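# The return of the parish newsletter

26 August 2020

When the weekly paper in Vitport closed, the town lost its planning notices, its tide tables and the page where people sold sheds. Carmela Barroso missed the planning notices most. She had lived in the town for 17 years and had found out about a new car park from the sound of the diggers.

Her answer was a newsletter called Wavia, four sides of A4, folded once and put through letterboxes on foot. The first issue went to 140 homes. It carried a list of road closures, an obituary, a recipe for salt cod and a long letter about dog mess. Readers wrote back, mostly about the dog mess.

Barroso had worked in the accounts office of a shipping firm and had never edited anything. She learned page layout from a library book and still does it with a ruler beside the screen. Headlines are kept short so that she can set them large, as many of her readers are past seventy and told her early on that the type was too small.

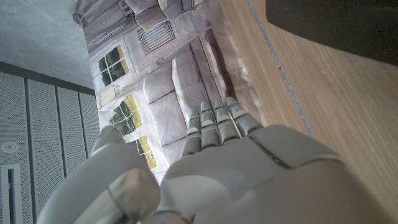

Printing is the biggest cost. Local advertisers pay for most of it: a plumber, the ferry café and a woman who alters wedding dresses. A full-page advert is not allowed. Barroso turned one down from a housing developer in the second year and printed the planning application in its place, with the dates for objections in bold.

Other towns along the coast have tried the same thing. In Pulta, Anneli Hämäläinen brings out a monthly sheet in two languages, with the school dinners on the back. She says the dinners are the reason it gets stuck to fridges. Saturnino Campos ran a paper further south for almost 3 years and gave it up when his knees went. He had the hilly half of town and found that people were happy to write for him but not to deliver.

Online groups cover some of the same ground, and faster. Lost cats do better there. Barroso reads the local group every morning and takes stories from it, but she telephones the council before printing anything. Twice last winter the group had the wrong date for the bin collections.

She has no plans to put Wavia on the internet. The next issue is 18 pages shorter than the Christmas special, which she says was a mistake, and it will have the harbour dredging times on the front. The November issue is already half full. It needs a crossword, and the man who used to set them has moved inland.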